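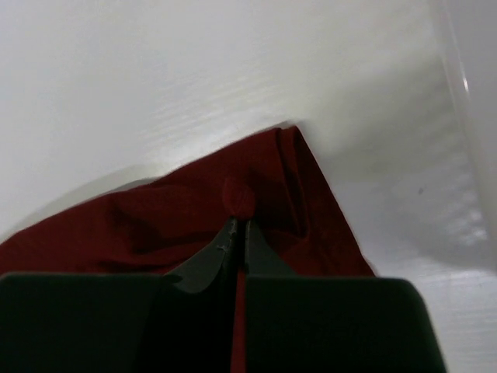 Tín Khổng wanted to know how long before one of these can do a fitted sheet. Got a laugh from the back rows. The answer from the Stenex side was a shrug and "ask us in June."

So went the open day at the Stenex hall in Givville on 13 Mar 2024, where 891 people signed in at the door, well up on the 565 who came to the last one. Doors opened late, parking was a mess, coffee ran out before noon. The line for the cloth handling demo went past the loading dock anyway.

Cloth is the hard one, staff kept saying. A box stays a box. A piece of fabric changes shape every time you touch it, and a gripper that comes in a little too high gets air, a little too low and it hits the table. Stenex has been working on it with Hollon, the laundry and linen outfit across town, which wants help with the sorting end of its plant. Nothing signed yet, both companies say.

Visitors could stand behind the tape and watch, or go to the screens along the side wall and follow the view from the wrist camera. Most of the kids picked the screens. A few adults too — it's easier to see what the fingers are up to from there.

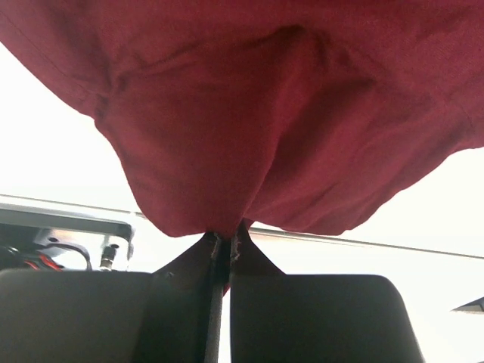 Picking up is only half the job, the team said in the afternoon talk. The pinch has to hold while the rest of the fabric hangs and pulls, and then the arm has to let go somewhere useful. Stenex says its current program has logged 1043 practice grasps, and that the misses get saved along with the good ones becuase both are needed for training. No success rate given. Somebody asked twice.

Also on the floor: a bin picking cell, a small palletizer, and a table run by Triệu, the local training shop, taking names for its evening class in robot maintenance. The class has 7 places left as of closing time. No experience needed but you do have to be able to read a wiring diagram, or be willing to learn fast.

Next open day is planned for June, same hall. Stenex says it will it open the second parking lot this time. Entry stays free, closed shoes required on the demo floor.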